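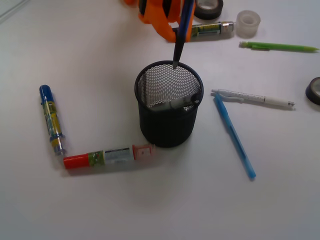

Sanne Prins had told him on the telephone that the tide tables for Trostport were wrong, that they had been wrong since July, and that he should bring his own gauge.

Jelle Van Rooij brought two. He fixed the first to the harbour ladder and the second to the old lock wall, ten metres inland, and set both to record at intervals of five minutes. The printed table gave high water at 04.10. The ladder gauge gave 04.10. The lock gauge gave 04.52.

He checked the clocks against each other and found no difference. He swapped the gauges over and ran them again the following night. The lock was still late, this time by 44 minutes.

"It was 40 when I started," Prins said. She kept her readings in a ledger from Vermeulen, the chandler, ruled for cargo weights. "Two minutes more each tide. I wrote to Hatby and they sent me a new table."

"The same table?"

"With a different cover."

Van Rooij took the lock drawings back to his room and laid them over the survey of the basin.

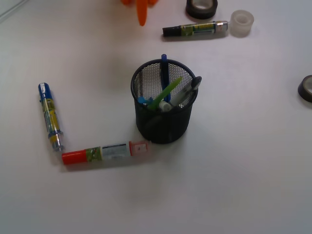 The two sheets agreed to within the width of a line. There was no sluice between ladder and lock, no sill, no narrowing of the channel. Water standing at one had to stand at the other. He wrote this down as a first finding and underlined it.

On the third night he stood on the quay with a lamp. At the ladder the water reached the green mark and began to fall. At the lock it was still rising. Between the two, over a distance he could have crossed in a dozen steps, the surface sloped. He lowered a cork on a thread at the midpoint. It did not drift in either direction.

Prins held the lamp while he entered the figures.

"What happens when it is late by a whole tide?" he asked.

"Then the table will be right again," she said. "Hatby will say it always was."

He worked out the date, wrote it in pencil inside the cover of her ledger, and left the second gauge where it was.

Home — Stories — Serials — Archive — Contact

More short fiction
The Zoden Levels
A Ledger for Cargo
400 Fathoms of Line
Notes from the Hatby Office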